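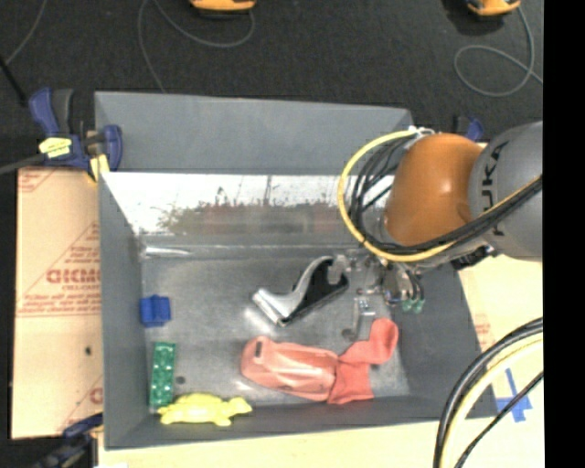
Does the arm need re-teaching every time the bin is moved?
It needs a check every time, and re-teaching only if the check fails. The supplier's sheet says the cell will find the bin again by itself. We have not seen it do that reliably, so follow section 4 whatever the screen tells you.

4. Setting the bin and dressing the cables

This section covers the picking cell with the KUKA arm and the metal-floored bin. It replaces the Plesberg notes, which were written for a cell with a flat tray and should go in the recycling. Work through it after any bin change, after any work on the gripper, and every 300 picks.

CAUTION: Put the arm in manual mode and take the key with you before reaching into the bin. A paused program is still a running program. The Dadell panel shows a green "Safe" tile when the program is paused. Do not treat that tile as permission to put your hands in.

4.1 Seating and clamping the bin

1. Jog the arm up until the gripper is well clear of the rim, then take out the key.
2. Empty the bin. Items left inside get under the gripper during the height check and spoil the reading.
3. Push the bin against its stops by hand. If it rocks, look underneath for a dropped part or a fold in the carpet.
4. Fit the bar clamps at the corners. Tighten each one a little, then go back and finish them in the same order.
5. Push each side of the bin with the flat of your hand. If you can feel it shift, slacken everything and start again from step 3.

Note: The clamps can creep. The earlier edition said to check them monthly, and Ayane Maruyama found one slack in October, well inside the month. Check them at the start of every shift.

Note: Do not overtighten to make up for creep. A pulled-in wall changes the slope, and the gripper will touch it on corner picks long before the software admits anything is wrong.

4.2 Dressing the cables

The black and yellow cables need enough slack to follow the wrist and not so much that they hang into the bin. The supplier calls the standard loop "self-managing". It manages itself until the wrist turns past its usual range, and then it catches on whatever is nearest.

1. With the key out, run your hand along each cable and feel for flat spots, nicks or tacky patches. Change a cable with a nick in it. Tape is not a repair.
2. Check that the ties on the arm are snug but will still turn under your thumb.
3. Put the key back, stay in manual mode and set the speed to 3 per cent.
4. Jog to all the corners of the bin in turn, then turn the wrist to both ends of its travel at each. Watch the cables, not the screen.
5. If a loop drops below the rim or pulls straight, stop, take out the key and move the nearest tie. Repeat step 4 from the first corner.

CAUTION: Do not shorten a loop by twisting it. It looks tidy on the day and breaks the cores inside the jacket.

4.3 Checking height and position

1. Bring the gripper over the middle of the empty bin, still at 3 per cent.
2. Lower it until the 6 mm gauge block just slides between the fingers and the metal floor.
3. Compare the height on the pendant with the figure on the cell card. Write down both, even when they agree.
4. Do the same near each corner.
5. If any reading is out by more than 1 mm, re-teach the bin as in section 5. Do not use the "Auto-correct" button. It averages the readings, so one bad corner becomes a slightly wrong bin everywhere.

4.4 Trial run

1. Put in a mixed handful of test items: something shiny, something soft, something small. A bin full of identical blocks will pass and prove very little.
2. Run 60 picks in automatic with the guard closed.
3. Note each miss and the kind of item. Cloth and glossy metal are where to expect trouble - the sales figures from Cha do not say what was in their bin, so we would not compare ours with them.
4. If the misses are all on one side, go back to 4.1. If they are all on one kind of item, leave the bin alone and see section 7.

Note: The panel counts a pick as good when the fingers close on something. It does not check that the item reached the other end. Count from the output side.

Send completed cell cards to Thenmozhi Hegde at Plukenholm. Queries about the gauge block or spare clamps go to Reiko Nomura.

Section 4 revised 2025-11-30, R. Shimada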